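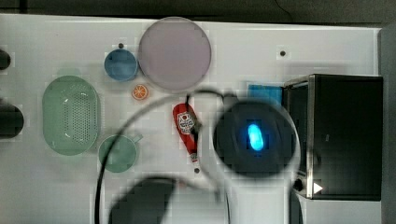 *The practice table at Flotanent's Bastholm workshop, gripper and cable loop included.*

**Flotanent opens up its arm care routine to everyone**

BASTHOLM, January - Hi, I'm Maximiliano Villalba, and I look after one robot arm for a living. Well, one arm, one gripper, one white table with holes in it, and a pile of cups, mugs and sponges that I have become strangely fond of! Today Flotanent is putting our whole care routine for that cell online, free to read and free to copy, and I got to write the announcement myself, so please forgive the lack of corporate polish.

We call the cell Civico. It handles kitchen things: a plate, a colander, a squeeze bottle, a toy-looking orange slice, that sort of stuff. The job is simple to say (pick it up, put it somewhere else) and it runs all day, which means small problems turn into big ones fast if you let them sit. Over the past year I wrote down every single thing I did to keep it going, and those notes grew into a guide of 16 short chapters. My colleagues kept borrowing it. Then people outside the company started asking, and so we are letting it out the door.

**What's in it**

The longest chapter is about the cable. I'm not kidding. The cable on our gripper runs in a wide loop, and I must have changed the length of that loop more often than anything else in the cell. Too short and it tugs when the wrist turns. Too long and it drags across the table and takes a cup with it. The guide shows how I set ours - move the arm slowly through its farthest reaches, stop at each one, look at the slack, and only then fasten the cable down. Do it with the table full, too. An empty table will tell you everything is fine.

There's a chapter on the gripper housing and the status light, including what I check before I start a shift and what I write down when a color looks wrong to me. There's one on fingertip pads, one on the bolts at the wrist, and a fairly grumpy one on crumbs of sponge. Sponges shed! If you put them on a table with a robot, you will be wiping out small gaps with a soft brush, and I've listed the ones that catch me most.

I also wrote up the table itself. The holes in the top are handy for fixing things down, but they collect dust and the odd screw, so they get vacuumed on the same day as the wrist check. Large items such as our black box-shaped appliance stay off to the side, and every time one gets shifted I rerun the slow reach test before going back to full speed.

**A few numbers, for those who like them**

My log for the cell has 1,931 entries. Of those, 389 are about the cable or its fasteners, and 384 are about the fingertip pads. Those two were neck and neck all year and I was rooting for the pads, I'll admit. The rest is a mix of cleaning, tightening, recalibrating, and one very long Sunday when I swapped the wrist bearing twice, having put the first one in backward. That story is in chapter nine, with the steps in the right order this time.

**Who it's for**

Anybody with a small arm on a bench, really. You don't need our cell or our parts. Our friends at Le Roux, who run a training shop for machine technicians, tried an early draft with their evening class and sent it back covered in pencil marks. They wanted bigger type for the torque table and fewer of my jokes. They got the bigger type.

"I want a new technician to be able to open this thing at seven in the morning, with coffee in one hand, and know what to check first," is what I told my boss when she asked me for a quote, so there it is.

**How to get it**

The guide goes up on the Flotanent website this month, along with blank log sheets you can print. The sheets are plain on purpose, with a column for the time, one for what you saw, and one for what you did about it. Corrections are very welcome and I read all of them, usually over lunch. If your cable setup is better than mine, send me a sketch - I'll try it on Civico and add it to the next version with your name on it.

**About Flotanent**

Flotanent builds and maintains small robot cells for handling everyday objects. Its workshop is in Bastholm.

**Press contact**

Maximiliano Villalba, cell maintenance, Flotanent, Bastholm. Visits to the workshop can be arranged in the afternoons.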